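Rubber Bands Around the House: What Works and What's Just Talk
1/18/09

Every tip book has a page on rubber bands, and most of those pages read as if the writer never tried a single one. I went through the usual list over a few evenings with a bag of colored bands from Mosquera, the discount store, and a ball of old ones from the kitchen drawer. Some of the tips held up. A good many didn't.

Opening a stuck jar

The claim is that a wide band around the lid gives you enough grip to open anything. It does help, if the band is wide and the lid is clean. A thin one rolls under your fingers and you end up exactly where you started. I got a pickle jar open this way and failed completely on a jar of molasses, which gave up only after the lid had been under the hot tap. If you have a rubber glove in the house, use the glove.

Stripped screws

You lay a band over the worn head, press the screwdriver down through it and turn. I tried this on 13 bad screws in an old cabinet. Four came out. The others chewed a hole in the rubber and stayed where they were. Worth a minute of your time before you get out the extractor, but don't plan your afternoon around it.

Keeping cut apples white

You slice the apple, put it back together and hold it with a band. This one surprised me. The cut faces stayed pale until lunch. The skin had a faint taste of rubber on it, so wash the band first, or wrap the apple in plastic and skip the band.

Slippery hangers

A band wound around each end of a wooden hanger will hold a silk blouse in place. True, and cheap. I did 12 hangers in March of last year and have had to replace the bands on five. They dry out faster in a warm closet than you'd think.

Bundling cords

Fine for a lamp cord going into a box for a week. For anything longer I wouldn't. Old rubber goes sticky, then hard, and it leaves a brown crust on white plastic that does not want to come off. Use a twist tie or a strip of cloth.

Sorting by color

Here is the tip I had the most doubts about. Red for bills, blue for receipts, green for coupons, and so on. It sounds tidy, and the bag of mixed colors makes you want to try it. The trouble is that the code lives in your head, and whoever else opens the drawer will grab the nearest band. Pale colors are a nuisance besides. A light blue one on a blond wood floor is a good deal harder to pick out than a green one, especially where the light washes out the boards.

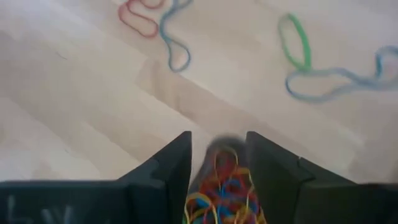
Picking them up off the floor

The tip going around is to sweep loose bands up with a damp broom. Don't bother. A band lying flat on smooth boards tends to slide along under the bristles, or it catches on one and gets flicked back out behind you. A vacuum is worse, and a long band can wind itself around the brush roller. Pick them up by hand. Pinch the side of the loop and lift, and check along the baseboard before you run the vacuum. If you have a cat or a toddler, do it right away, as both will swallow a rubber band.

Storing them

The Clamum catalog sells a little divided tray for this, and Weltard makes a spool. I have owned both. The tray is too shallow and the bands climb out of it whenever the drawer is pulled hard. The spool is all right until you want the one at the bottom. A plain jar with a lid does the job and costs nothing. Keep it out of the sun and away from the stove.

The rubber band ball is nice to look at, and mine had been growing for years. When I finally took it apart, the bands near the center were brittle and most of them snapped as I peeled them off. So if you keep a ball, use from it often, or accept that you own a paperweight.

Freezing to make them last

I put one bag in the freezer and left another in the drawer for 48 days. At the end I could see no difference whatever between them. Maybe over several years there would be one. I don't have the freezer space to find out.

Marking the paint can

Stretch a band over the open can from top to bottom and wipe the brush on it. The rim does stay clean. The band also snaps paint at your shirt if you lean too hard, so go easy, and throw it away when the job is done.

Related tips
Plavomholm drawer liners: do they stay put?
Twist ties, clothespins and other bag closers
Getting sticky residue off plastic
What to keep in the junk drawer
Squeaky boards and the talcum powder trick
Reader mail: more uses for old nylons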